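Contact-rich tasks need a stricter definition of success

Most results on learned wire handling are reported as a single success rate. I think this is a mistake, and the Kiltaneck trials show why. The task sounds simple: a gripper holds a red insulated wire and must bring the bare loop at its end to a chosen place on a blue circuit board. 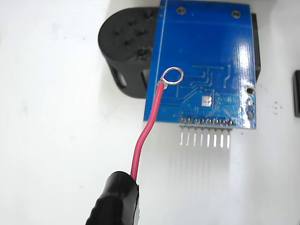

A policy trained on 1000 demonstrations can score well if any touch is counted. Set a limit of 2 mm from the target and the same policy may look poor. Neither figure is wrong, but papers seldom say which one they give. I would ask for the full spread of placement error, reported per grasp length, as a flexible wire magnifies small errors at the fingers.

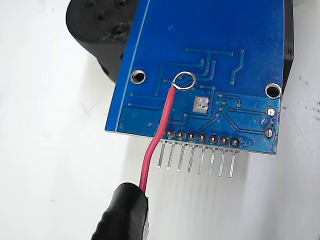 Kalkidan Negash objects that 16 runs per grasp length is more than most labs can afford, and that a spread drawn from fewer would mislead. The cost is real. I would still take 13 runs with every error listed over a bare percentage.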